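Skarneo Bench Taping Cell

Home > Benchtop automation > Taping and sealing > Skarneo

$1,199 plus tax, arm not included
Ships in two cartons

The Skarneo is a base plate, a dispenser dock and a control box that turn a small benchtop arm into a taping station. The arm picks up an ordinary hand-held tape dispenser, lays a strip across a carton flap or wrapped parcel, cuts it and puts the dispenser back. It suits light packing work where the parcels are much the same size from one hour to the next.

What's in the cartons

Steel base plate with mounting holes for Harnis and Fjeld arms
Dispenser dock with two stations
Control box, power lead and arm cable
Parcel stop with clamp
Hex keys, spare dock springs, printed setup card

You supply the arm, the dispensers and the tape. Dispensers up to 56 mm wide will fit the dock. Colour makes no difference to the cell, but most shops use two different ones so that the operator can tell station A from station B.

Setting up

Bolt the base plate to a bench that doesn't rock. The plate has eight holes and all of them should be used. Leave room behind the control box for the cables to bend without touching the wall.

Fit the arm, then the dock, then the parcel stop. Connect the arm cable before you plug in the power. When the control box shows a steady green light, choose your arm from the list and run Home. The arm should move to the dock and stop just above station A. If it stops to one side, loosen the two dock screws, slide the dock across until it lines up, tighten the screws and run Home again.

Next, teach the parcel position. Put a parcel against the stop, hold down Teach and guide the arm to the point where the strip should start. Press once for the start and once for the end. The cell stores the path under the number showing on the display. Write that number on the setup card.

Run the first few parcels at the slow setting and watch the cut. A ragged end usually means the tape is going over the cutter at too flat an angle. Raise the end point slightly and try again.

Daily care

Wipe the dock jaws with a dry cloth at the start of the shift. Adhesive builds up on the left jaw first, where the loose end of the tape hangs. Do not use oil or spray cleaner on the jaws. If they are badly gummed up, take them off and wash them in warm soapy water, then dry them fully before they go back on.

Look over the arm cable for rubbing where it passes the corner of the base plate. Sweep paper scraps off the plate so they can't get under the parcel stop.

Dock springs are rated for 3,000 pickups and should be changed as a pair. The counter is under Menu, Service, Springs. Reset it when the new ones are in. Replacement springs are sold in packs of four.

Zarner control boxes from the earlier model will run this dock but do not have the spring counter.

Changing a roll

Press Pause and wait for the arm to park. Lift out the dispenser and reload it by hand, away from the cell. Hold it upright by the body in one hand, with the cutter facing away from you, and work the roll with the other. The roll needs to turn freely without sliding from side to side. Pull a short length over the cutter and tear it off, then fold the last bit of tape under so the next strip starts clean.

Put the dispenser back in its own station. Swapping A and B after teaching can shift the strip, as no two dispensers sit quite alike. Press Resume and check the first parcel by eye. 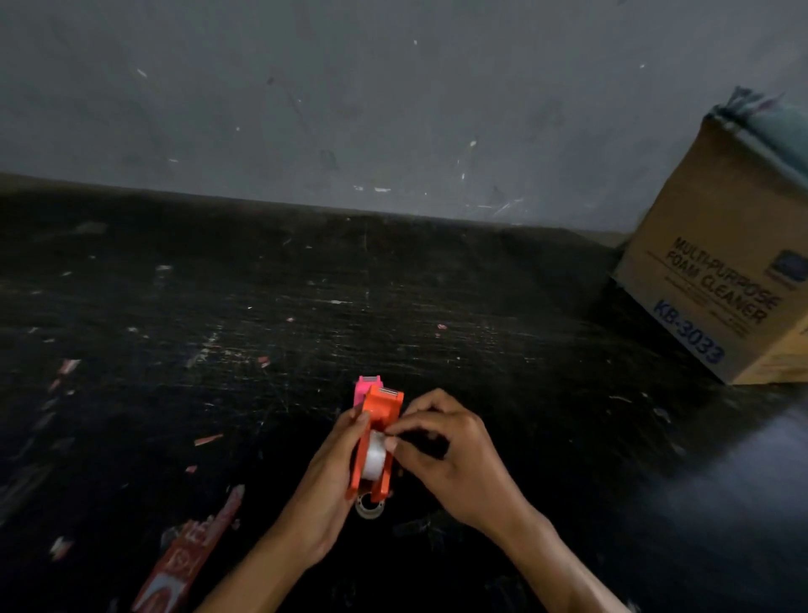
Parveen Khokhar: We've had the cell since October and the roll change is the part I'd tell new owners to practise. Our strips kept starting late and I blamed the arm for a week. The roll was pinched on one side, so the tape dragged. Now we spin every roll with a finger before the dispenser goes back in the dock. I'd also order a second pack of springs with the cell, our first pair went soft a bit before the counter came up.

Reply from the shop: Thanks, Parveen. Springs can wear sooner with heavier dispensers. If pickups start to feel loose, change the pair and reset the counter early.

Parts for this cell

Dock springs, pack of four
Dock jaws, left and right
Parcel stop clamp
Arm cable, Harnis or Fjeld end

Returns are accepted on unopened cartons. For setup help, have your arm model and the number on the control box label handy when you call.

Page updated July 29, 2026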